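Ketchup stain on white laminate worktop, what will lift it without dulling the surface?

Posted in Kitchen surfaces

We have a white laminate table in a matt finish, sold under the Zindeck name. Sauce was left on it overnight and there is now an orange mark the size of a coin. Washing-up liquid has lightened it but not removed it. The leaflet says no abrasives and nothing containing acetone. Is bicarbonate safe on matt laminate, or will it polish a shiny patch?

Kyriakidis
4 replies, 8 found helpful

Bicarbonate is a mild abrasive. On gloss you will not notice; on matt you may. Mix it with water to a thin paste, lay it on the mark without rubbing, leave for 40 minutes and lift it off with a damp cloth. Repeat once if needed. The colour in tomato sauce dissolves in oil far better than in water, so a drop of cooking oil on kitchen paper, left for a short while and then washed off with detergent, often does more than the paste.
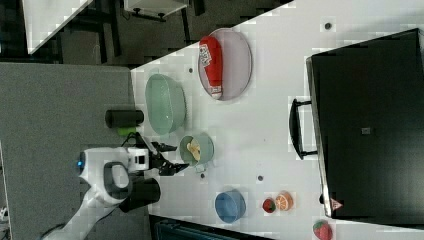

Amândio Barreto
Member, Surfaces and Flooring — edited in July

Oil first, I agree. If a trace remains, put the table near a window. Tomato colouring fades in daylight and a faint mark may go with no further work. Do not use a melamine sponge. It behaves like very fine sandpaper, equal to a grit of 4,000 or so in effect, and on matt laminate it leaves a patch that shows whenever the light is low. Test anything new on the underside of the overhang. Check the joints too — if liquid has reached the core board the edge will swell, and cleaning will not fix that.

Risura

bleach. worked on mine, never had a problem. rinse it well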